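Setting Up the Coffee Table
25 March 2021

Regular readers of this blog will be aware that the kitchen has undergone a gradual reorganization since the beginning of the year. The present entry concerns the smallest part of that work, namely the table on which coffee is prepared each morning. Several readers wrote to request a full account of the arrangement, and it is set out under separate headings for ease of reference.

Purpose of the table

Until recently, all coffee was made on the counter beside the stove. That counter was also used for bread, mail, keys and the drying of dishes. Beans were measured wherever a gap could be found, and the spoon was seldom in the same place on two consecutive days. It was therefore decided that coffee should have a surface of its own, and that nothing else should be put down there. This rule has been observed with two exceptions, both of them involving mail.

The table is white. A darker top was considered, but stray pieces of bean are much easier to find on a pale surface, and the wipe-down at the end of the morning is correspondingly quicker. Readers who dislike seeing every speck may wish to choose differently.

Beans

The household currently alternates between two coffees. The first is the Engate medium roast, which is suitable for everyday use and is forgiving of an imprecise grind. The second is Gouveia, a darker roast reserved for weekends. Both are purchased in small bags, as larger quantities were found to lose their aroma before they could be finished.

The day's beans are put out in a glass cup before grinding begins. The weight for a full pot has been settled at 32 grams after a good deal of trial. A heavier measure of 40 grams was used for most of January and is not recommended - the result was bitter and a considerable amount was poured away.

Milk

Milk is warmed slowly and poured before the coffee is ready, in a mug that holds its heat. Thin-walled cups were tried and were withdrawn from use. Oat milk has also been served from this table without complaint, although it requires more frequent stirring.

Cups, dish and spoon

The selection of vessels has been reduced considerably. Items that did not stack, did not fit the shelf or were never chosen by anyone were sent to the thrift store in March. The glass cup was retained because the beans can be seen through it, and the shallow dish because it gives the teaspoon somewhere to rest. The pink handle of the spoon does not match anything else in the kitchen, and it is for that reason very easily found. 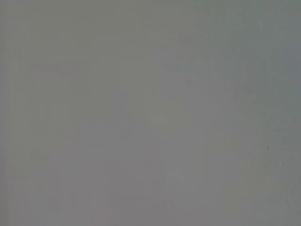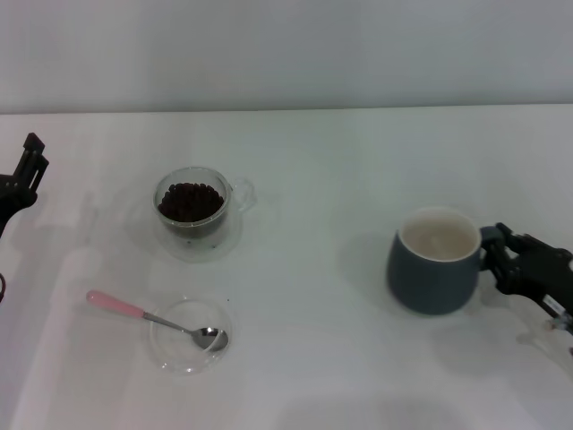 Matters still outstanding

A tray from Vuvura has been ordered and will be reviewed here once it has been in use for a reasonable period. The position of the grinder also remains to be settled, as the nearest outlet is farther away than would be convenient. A name for the corner has been proposed, Fika, and has so far met with no objection.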